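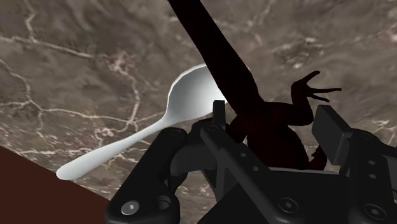

We have been running the Bulus sorting cell for 11 months at Dornthorpe, where I lead the returns shift. Returns is the part of a warehouse where every tote is a surprise. Customers send back kitchen items, toys, craft supplies and party goods, often in the same bag, and somebody has to separate them, check them against the slip and put them where they go. Before we bought the cell we spent weeks in the Bulus simulator, setting up the kinds of mixes we get and watching how the gripper went after them. A dark toy lizard lying over the bowl of a pale spoon is a fair sample. The fingers have to come down on either side of the body, with the legs sticking out and the spoon right there beside them. A person does this without thinking. The software has to work out which piece is on top and where it ends.

I'm writing this for other shift leads who are being shown the demo. I don't sell anything and I had no say in the price.

What you get

The cell is an arm, a two-finger gripper, a camera mast, a table and a guard rail. The simulator license comes with it. Setup was quoted at 3 days and took 8, mostly waiting on an electrician and then on our own network people. The Bulus technician, Killian Lemaire, stayed through the whole thing and was good about showing the floor staff how to clear a fault, including the night crew. The manual is poor. Get the training in person if they offer it.

The simulator

It's better than I expected. You can load object shapes, pile them up, change the surface under them and run the same pick over and over. Changes to grip width and approach angle carried over to the real cell with small corrections. What didn't carry over was anything soft or bagged. Plastic film is hopeless in the simulator and not much better on the table. Very dark items also took us a long time to tune on the real camera, and we ended up adding a second light.

What it changed for people

We had 16 people on returns and we still have 16, but the jobs are different. The first sort used to be done standing at a bench for a full shift. Now two people tend the cell and the rest do inspection, repacking and the things the cell rejects. Wrist complaints are down. I would credit the cell for that, along with the new benches we got at the same time.

The part I'd warn you about is the reject bin. The cell takes the easy pieces, so the people get all the hard ones: tangled cords, leaking bottles, broken glass, boxes with no slip. Under the old system the easy pieces were a kind of rest. Our hourly target was set before the cell came in and it stayed the same for two months afterward, which was unfair, and people said so. We lost one very good sorter to the Clondach site over it. The target has been reset. Do that before you switch the thing on.

Tending the cell is also dull. We rotate every two hours. It started at four and attention was gone by the third.

Noise is fine. You can talk next to it.

Compared with Salazar

We had a Salazar suction unit on trial before this. It was faster on flat boxes and cheaper to keep running, and it could not hold anything with a tail, a handle or a curved side for long. If your returns are mostly boxed, look at that one first. For loose goods I would take the Bulus.

Complaints

Finger pads wear out quickly and are sold only in sets, so you pay for the ones you don't need. Support answers by email before noon and hardly at all after that - a problem for a night shift. The fault screen uses codes, and the list of codes is in a separate PDF. We taped a printout to the guard rail in June and it's still there.

Four out of five. I'd buy it again, with more pads on the first order.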